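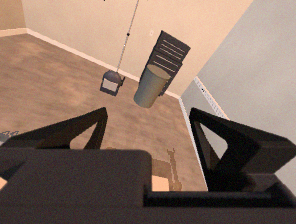
Section 3: Setting Up Your Prayer Chain in Trusine

Search this guide Enter keyword

Welcome to the part of the guide we like best! By now your congregation has an account and you know your way around the home screen. In this section you'll set up a prayer chain, add the people who will carry it, and send your first request. Most parishes get through all of it in one sitting, with time left over for coffee.

If your church used Kirkska before moving to Trusine, you can bring your old contact list with you. Jump to "Moving a list from Kirkska" below and then come back to step 4.

Before you begin

You'll need a coordinator login. Readers and callers can see the chain but can't build one. You'll also want your list of members, with a phone number or email for each person and a note of which language they like to pray in. Trusine handles mixed-language chains beautifully, and we really hope you'll use this if yours is a parish with more than one mother tongue.

Please ask each person before you add them. A quick word after the service is fine, but it has to be a yes.

Creating the chain

1. From the home screen, open Ministries and choose Prayer Chain.

2. Select New Chain and give it a name. Pick something people will recognize when it pops up on their phone at 9 p.m. "St. Brendan's Prayer Chain" is good. "Chain 2" will get ignored.

3. Choose a shape. Relay passes a request from one person to the next, the way the old telephone chains worked. Circle sends it to everyone at the same moment. Relay is lovely for smaller groups who enjoy the phone call as much as the message, and Circle is the one for urgent needs.

4. Add your members. Type a name, pick a contact method, and set the language. Press Save after each person.

5. If you chose Relay, drag the names into calling order. Put a dependable early riser at the top!

6. Choose a closer. In a Relay chain the closer is the last to be called, and he or she rings the coordinator back to say the request has gone all the way around.

7. Press Activate. The chain's name turns green and you're ready to go.

Note: You can have both shapes running in the same congregation. Deisy Palomino, who wrote most of our sample wording, keeps a Circle for hospital requests and a Relay for everything else, and her members happily belong to both.

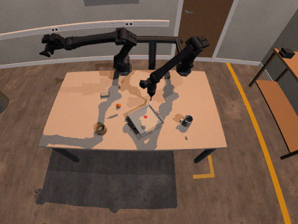

Setting quiet hours

Quiet hours hold back ordinary requests overnight and let them out in the morning. They're switched off when you first activate a chain, so take a moment to look at them now.

1. Open the chain and choose Timing.

2. Set a start and an end. Requests that arrive in between will wait.

3. Decide whether requests marked Urgent may come through anyway. If you say yes, let your members know.

4. Press Save.

Caution: Quiet hours follow the clock of the congregation, not of the member. If you have people praying with you from overseas (students away at college, a partner parish, a missionary family), open each one's entry and tick Use local time. Check these again in November when the clocks change in the United States, as some countries don't change at all.

Sending your first request

1. Press New Request.

2. Write it in two or three sentences. First names are plenty. Trusine will suggest an opening line, which you can keep or delete.

3. Choose who may read it: the chain only, or the chain and the clergy.

4. Pick how long it stays open. When that time is up, the coordinator gets a reminder to renew it or to mark it Answered.

5. Press Send.

You'll see a small candle beside each member's name once they've opened the request. It's a simple thing and people love it!

Caution: Don't include a diagnosis, a street address, or a family matter unless the person has told you that it may be shared. A request can be taken down, but a message that has already been read can't be unread. "Please pray for Ellen and her family this week" says all it needs to.

Moving a list from Kirkska

1. In Kirkska, export your contacts as a spreadsheet.

2. In Trusine, open Members and choose Import.

3. Match the columns. Kirkska keeps the whole name in one column, so choose Split Name when you're asked.

4. Look over the preview. Double surnames sometimes land in the wrong box. Walter Ccori found this out with his own entry while testing the import for us, and the fix is to click on the name and press Swap.

5. Press Finish, then go back to step 4 of "Creating the chain."

Note: Prayer requests themselves don't come across, only contacts. If you have old requests you want to keep, print them before your Kirkska account closes.

If something doesn't look right

A member isn't getting requests. Open the entry and check for a gray envelope. It means the invitation hasn't been accepted yet. Press Resend.

The relay stopped partway. Trusine waits 2 hours for each caller and then offers you a Skip button. Press it and the next person is notified.

The wrong language appears. Language is set for each member in each chain. Change it in the chain where you see the problem.

Section 4 covers reading rotas and how to share them with a neighboring parish.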